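Recueillir des exemples de déplacement dans un salon simulé : conseils pratiques

Fiche mise à jour le 21 septembre 2026

Ces conseils s'adressent aux personnes qui enregistrent des trajets de robot humanoïde dans les pièces virtuelles du projet Vuker. Ils valent pour le salon et, avec peu de changements, pour la cuisine et l'atelier.

Avant de commencer

Chargez la pièce et laissez les lumières se stabiliser. Faites un tour complet à vide, sans enregistrer, pour repérer les passages étroits et les pieds de meubles. Les pieds fins des canapés et des fauteuils se voient mal de loin et ce sont eux qu'on accroche le plus souvent.

Notez dans le carnet le nom de la pièce, le point de départ et la consigne, en une phrase courte : « aller du canapé à l'entrée », « contourner le meuble par la droite ». Une seule consigne par trajet.

Pendant le trajet

Marchez à allure régulière. Un arrêt de 2 secondes au départ et à l'arrivée suffit pour découper les séquences ensuite.

Gardez les bras du robot près du corps dans les ouvertures. Si une main touche un montant, terminez quand même le trajet et cochez « contact ». Les trajets avec contact sont conservés dans un dossier à part.

Variez le point de départ d'un trajet à l'autre. 30 trajets partis du même endroit apprennent peu de chose au modèle. Changez aussi le côté par lequel vous contournez les meubles hauts.

Pour les vues plongeantes, vérifiez que le bas des meubles reste visible avec un morceau de sol autour. C'est là que le modèle apprend où poser le pied.

Sols brillants

Les parquets vernis renvoient la lumière des plafonniers. Ne baissez pas l'éclairage pour supprimer les reflets : le modèle doit apprendre à ne pas les prendre pour des obstacles. En revanche, signalez les trajets où une tache blanche couvre toute la zone de marche. Même chose pour les sols à motifs, dont les lignes peuvent passer pour des bords de marche.

Rangement des fichiers

Un lot complet compte 400 trajets. Relisez-en quelques-uns en accéléré avant l'envoi, de préférence le lendemain. Supprimez les doublons et les trajets sans consigne. L'objectif pour le salon est de 3,000 trajets d'ici décembre, toutes consignes confondues.

En cas de doute sur un trajet, ne le jetez pas : mettez-le dans « à revoir » avec un mot d'explication.

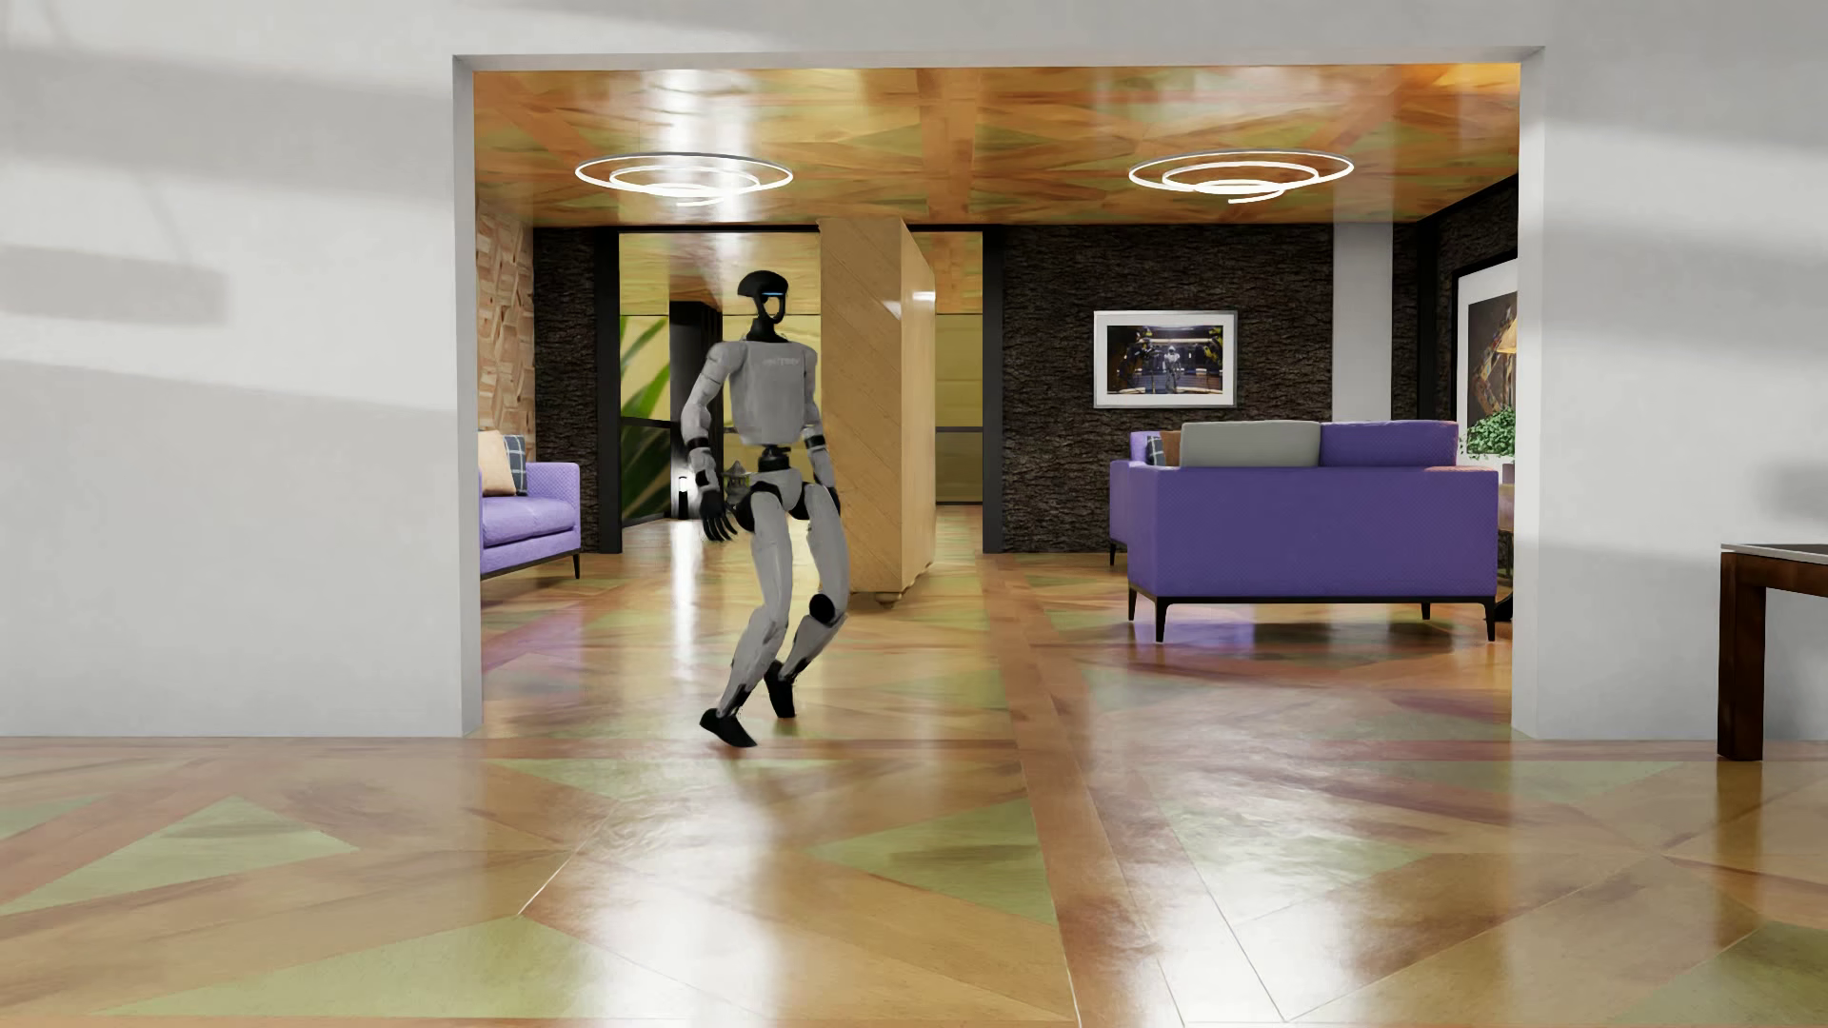
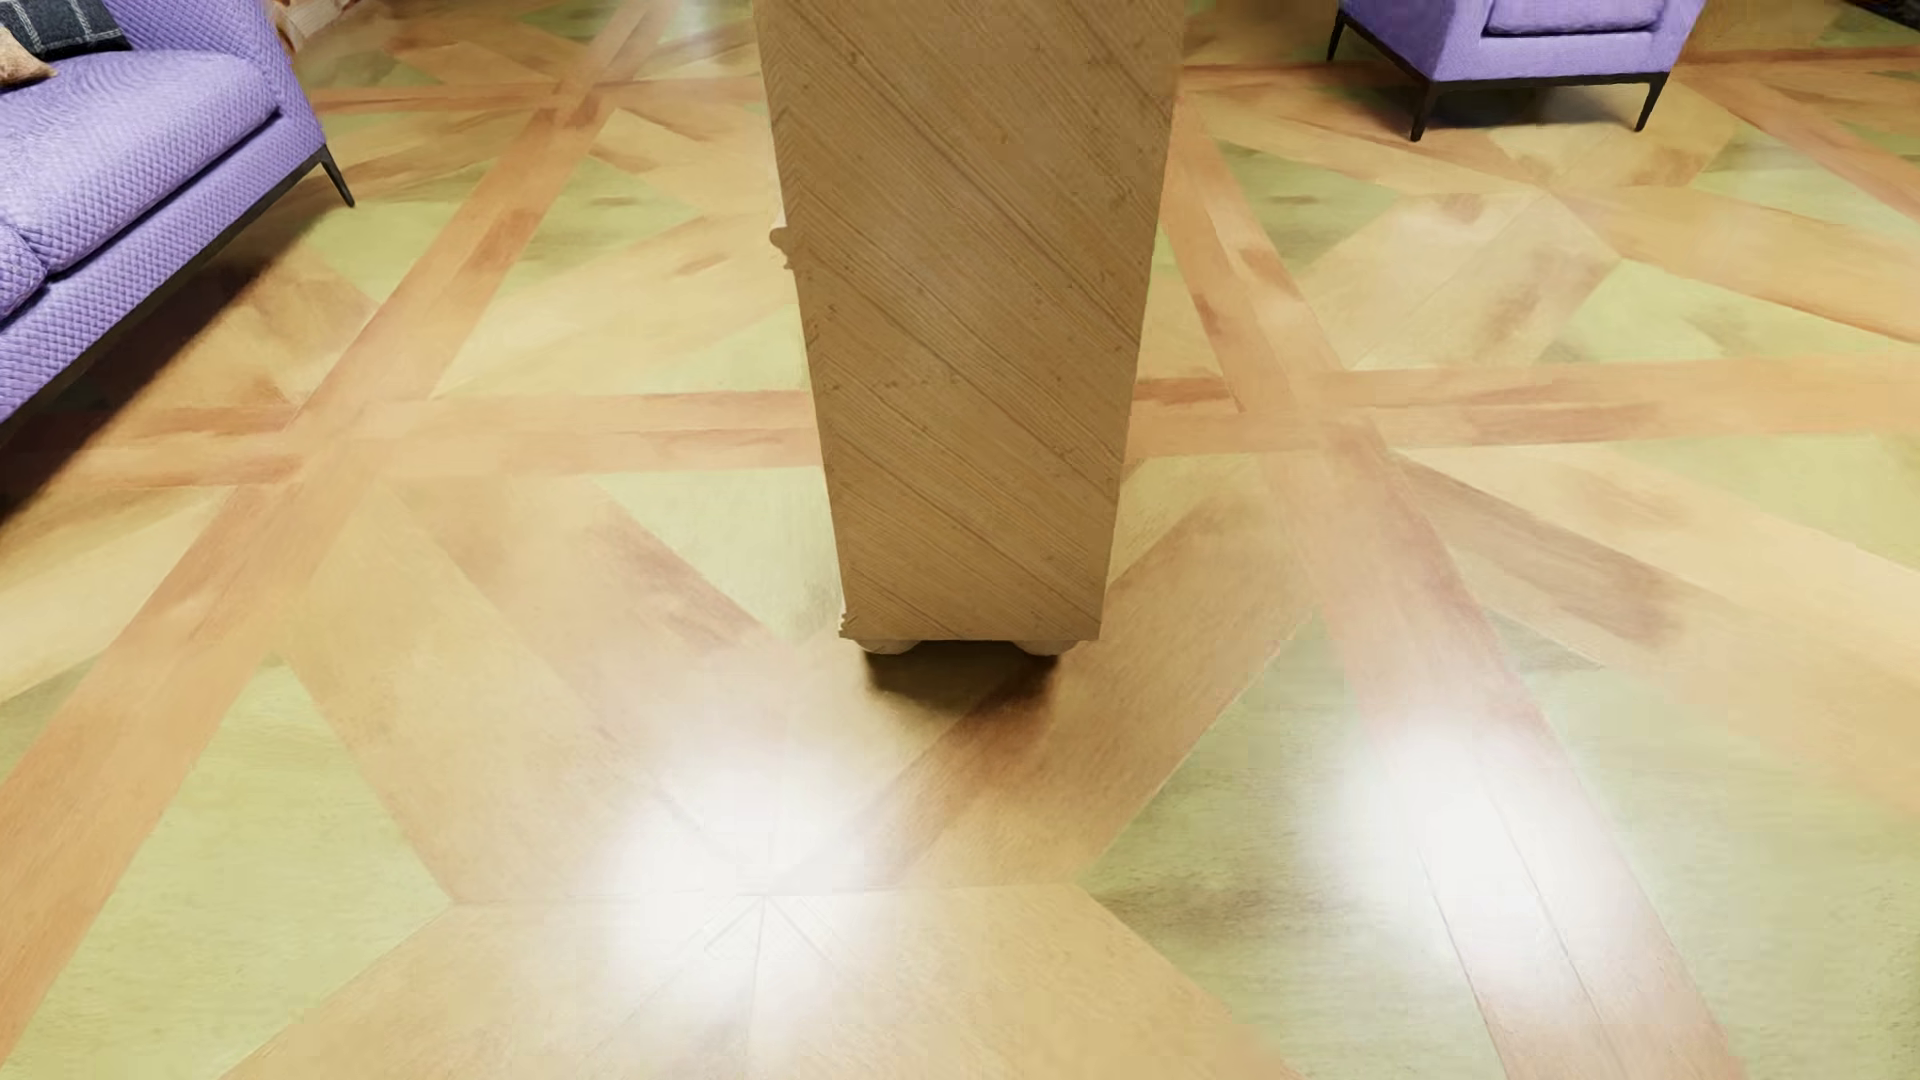
Salon simulé au parquet à motifs géométriques.

Équipe Plosten
Rédaction des fiches pratiques, projet Vuker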